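How the county counts a burglary

I spent most of November reading crime tables, and I want to write down how the burglary numbers for Fludthorpe are put together before I forget. The short version is that the annual figure and the quarterly figures come from two separate processes, and they should not be added or compared without some care.

A burglary enters the system when an officer files a report. The report gets an incident number at that point. If three apartments in one building are entered on the same night, the officer may file one report or three. The written rule says one report per household, but storage units and detached garages are handled under a different rule, where a single owner or manager counts as a single victim. A row of broken storage units can therefore be one burglary in the table.

The quarterly release uses the date of the report. The annual release uses the date of the offense, when it is known. A break-in at a summer house may be reported months later, so it lands in one quarter in the first table and in an earlier year in the second. Flora Nisbet, who used to code these reports for the county, told me the late ones are mostly vacant homes and churches. 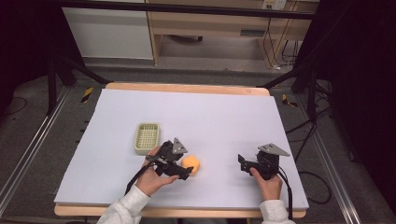
Vol. 3, No. 2

Attempted entry is the next problem. A pried door frame with no entry is coded as attempted burglary if the report mentions a tool mark or a witness. Without either one it is usually coded as criminal damage, and it leaves the burglary count entirely. In the last full year 86 reports were first coded as burglary and later moved to damage. The quarterly tables were never revised to match.

The rate is given per 3000 households, which I have not seen anywhere else. Hendrik Van Wijk thinks it dates from an old patrol district size. To compare it with a neighboring county you have to convert it, and you need the household estimate they used, which appears only in a footnote to the annual release. The Wusen district was redrawn in the middle of the series, so its rate before and after the change describes two different areas under one name.

Clearance is counted in the year of the arrest, whatever the year of the offense. One arrest that closes a long string of old cases will push the clearance rate up for that year, and a small district can go over 100 percent. I found one such entry and assumed it was a typing error until Ga-eun Sung pointed me to the definition.

I have put the corrected series in a spreadsheet with a column for the source table. The first two years are still missing the reclassified reports.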